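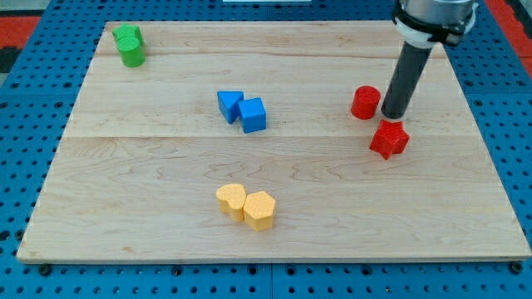 Colored blocks on a wooden board.

Sep 19, 2022

Prepaid customers of Lorente will be able to keep unused data for up to 90 days under a plan the carrier opened this week. Until now, leftover data was wiped at the end of each monthly cycle.

The change covers the two cheapest plans. Customers on the Doltard network, which Lorente bought in February, are not included yet. The company says their accounts still run on an older billing system, Kendodex.

To sign up, subscribers text ROLL to 444 and wait for a confirmation message. There is no fee. Data carried over is used first, before the new month's allowance.

Rival carrier Zurnton has offered rollover on its family plans for two years but does not extend it to prepaid lines.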